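Chapter 7
Who Does the Work After the Robot Arrives?

Most accounts of automation begin with the machine and reach the employees late, often in a final section on "training." This chapter takes them in the opposite order. It starts with a kitchen fittings plant in Ilulden, where the firm Sokow installed two robot arms on its cabinet line in March and told the day shift that the dull part of their jobs was over.

The dull part had been fetching, turning and hanging cabinet units for inspection. What replaced it was a desk. Before an arm is given a new task, the task is rehearsed in a simulator called Prurance, and somebody has to watch the rehearsals and mark each one as passed or failed. At Ilulden that job went to people who used to handle the units themselves. In one stretch of work they reviewed 1,289 simulated runs and rejected 713 of them. The firm's report calls this "upskilling." The reviewers' pay grade did not change.
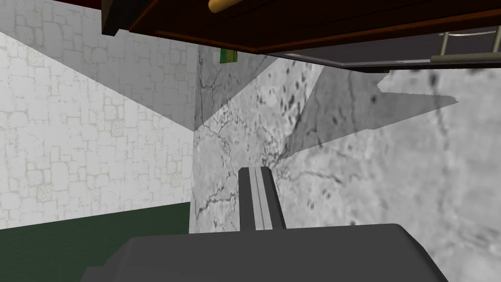 Figure 7.1 A simulated view from behind the gripper, with a wooden cabinet overhead and cracked concrete ahead. The finger holds nothing.

Consider what a reviewer is asked to do with a view like the one in Figure 7.1. She knows cabinets. She knows how a door feels when the hinge is a little out, and none of that knowledge comes through a screen. She can judge distance and angle, after a fashion, and she can press a key. Whether this is more skilled work than she did before is a fair question – and one that the people selling the system are badly placed to answer.

We should be just as careful with the opposite story, in which every machine makes every job worse. Several workers at Ilulden said their backs hurt less. Some liked the quiet. The Mathebula study, discussed in Section 7.2, found both relief and boredom, frequently in the same person.

As you read, keep three questions in mind. Which tasks went away? Which tasks appeared, and who was given them? Who decided what the new work was worth?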